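**Free evening school for adults finds a home above the old Harkulitz bakery**

17th November

It has taken two years of borrowed rooms and a great deal of patience, but the Caputo Free School has a front door of its own at last. The school, which offers evening classes to adults who never went to college or who left before they finished, moved this month into the upper floor of the old Harkulitz bakery in Clestidell, and by the end of the first week 105 people had signed up for a place.

Students pay nothing in cash. They give two hours a week back to the town instead, and the school is fairly relaxed about what that looks like — reading with children at the elementary school, weeding the beds outside the clinic, helping a neighbor through a pile of forms. One woman in the bookkeeping class has been mending choir robes, and the choir is said to be delighted.

There are no grades and no entrance tests, and a class can be on pretty much anything if enough people ask for it. This term's list runs from beginner's Spanish and basic algebra to local history, essay writing and a course on the films of the silent era, which filled up faster than anything else (much to the surprise of the person teaching it, who had photocopied eight handouts).

The teachers are a mixed group, some of them retired from the public schools and others working at regular jobs during the day, and classes stay small enough for everybody to get a word in. People tend to linger and talk when the lesson is over, and the school has never been in much of a hurry to send them home.

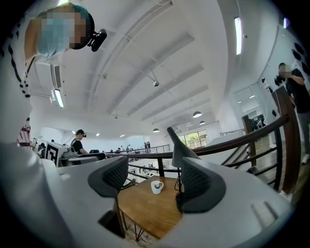 ## Lostness to follow in the spring

The school would like to open a second branch in Lostness, a bus ride of about 40 minutes up the valley, where the last adult education program closed some time ago and people have been asking for one ever since. If a suitable room can be found, the first classes there will start in April, most likely with Spanish and algebra to begin with.

Anyone with a room to offer, or a subject they would love to teach, is warmly invited to stop by the bakery building on any class night. The stairs are around the side, next to the bike rack, and the door sticks a little, so give it a good push.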